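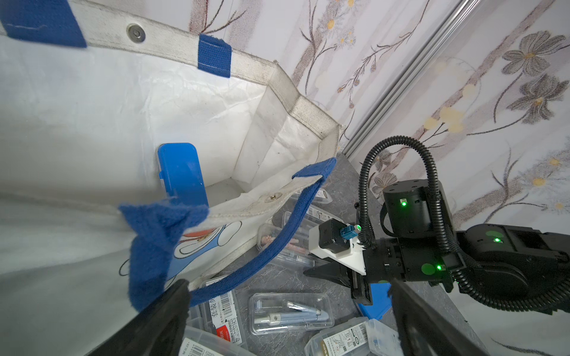

About Ranmont

Ranmont packs school and office stationery into bags. A school, a club or a parent tells us what a student needs for the term, we put it together, and the bag goes out ready to carry into class. We have done this since March of our first year, when the whole stock fit on one shelf in a rented room in Trotdale. We are still in Trotdale, in a larger room on Bultside Road.

What we pack

Most orders are for pencil cases, pens, refills and drawing tools. The drawing tools include compasses, rulers and the small parts that go with them. Scissors are packed for the lower grades if the school asks for them, and some schools don't.

We like small hard cases. A refill that travels loose in a bag gets stepped on or lost in the first week, and a compass without a case pokes a hole in something. Nearly everything we buy comes in its own clear plastic box or sleeve, and we leave it in there. Students can see what they have without opening every lid, and teachers have told us it makes desk checks faster. When a school wants the outer packaging taken off, we do that here and recycle what we can.

The labels stay on. Several of our suppliers print in Chinese, and we add an English list to each bag so that families know what is what. The list gives the item, the quantity and the page of the catalog where the refill can be found. If you lose the list, write to us with your order number and we will send another.

The bags

Our standard bag for the younger grades is a white tote with blue handles and a cartoon on the front. We have tried plain bags and drawstring bags. The plain ones got mixed up on coat hooks, and the drawstring ones were too narrow at the top for a hard pencil case to go in without a fight. The tote opens wide, stands up fairly well when it has something in it, and folds flat when it's empty.

Older students can have the same contents in a plain box. Teachers sometimes order a box for the classroom cupboard as well, for spares.

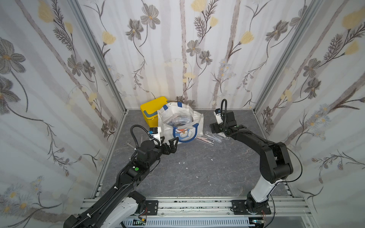 An order starts with the list. We ask schools to send it by grade, with the brand left open where they can, because that lets us fill the order from what is on hand. Once the list is settled we pack one sample bag and send it to the school. The school keeps it for 5 days, tries things out, and tells us what to change. Common changes are a softer pencil, a different refill color and a bigger eraser. After that we pack the full order to match the sample.

How a bag is packed

Everything for one bag is laid out on the table before anything goes in. It takes more room than packing straight off the shelf, and it is slower, but missing items show up while they are still easy to fix. The pencil case goes in first and stands against the back. Long flat cases go in beside it. Small boxes fill the space in front, and refills go on top of those.

The bag is then checked against the list by a second person. That makes 2 checks for each bag, one on the table and one at the bag. A bag that fails the second check is emptied and laid out again from the start.
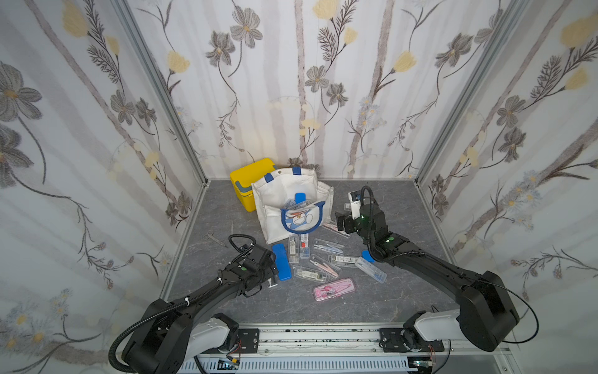

Last school year we packed for 363 classrooms. Most were within a day's drive, and we delivered those ourselves. The rest went by regular freight. We don't ship single bags during the back-to-school weeks, but we do take pickup orders at the Bultside Road door all year.

Refills and replacements

Pens run dry and compasses disappear. We keep refills for every pen we have packed, and we stock the small parts for drawing sets separately, so a lost lead or a loose screw doesn't mean buying a new set. If a case arrives cracked, tell us within the month and we will replace the case and whatever was in it.

We also take back things that were never opened. Schools often end the year with extras. Bring them in or send them with our driver, and we credit the school at the price it paid. Opened items can't be credited, but we will pass on anything usable to the Poirier supply closet, which is open to any family in Trotdale that needs it.

The Poirier supply closet

Poirier is the community building across the street from us. The closet there has pencils, notebooks, pencil cases and a few bags already packed. Families take what they need and don't fill out a form. We restock it twice a term. If you have unused supplies at home, you can leave them at our door and we will carry them over with the next load. Please put small things in a case or a closed box so they stay together.

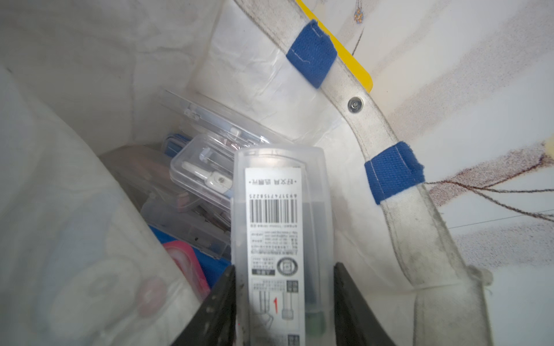

2 min read

Labels and product information

We are sometimes asked why we don't relabel our stock. The maker's label usually carries the barcode and the product details, and a reorder goes much faster when we can match it exactly. When you write to us about a refill, please copy the number under or over the barcode. A photo of the label is fine too.

If a product changes from one term to the next, we note it on the list in the bag. The new refill may not fit the old pen, and the note will say so.

Ordering and contact

School orders for fall should reach us before the end of the spring term. Smaller orders can be placed at any time, by mail, by phone or at the counter. The price list is available at the counter and is sent with every sample bag.

Page last updated 7 December 2018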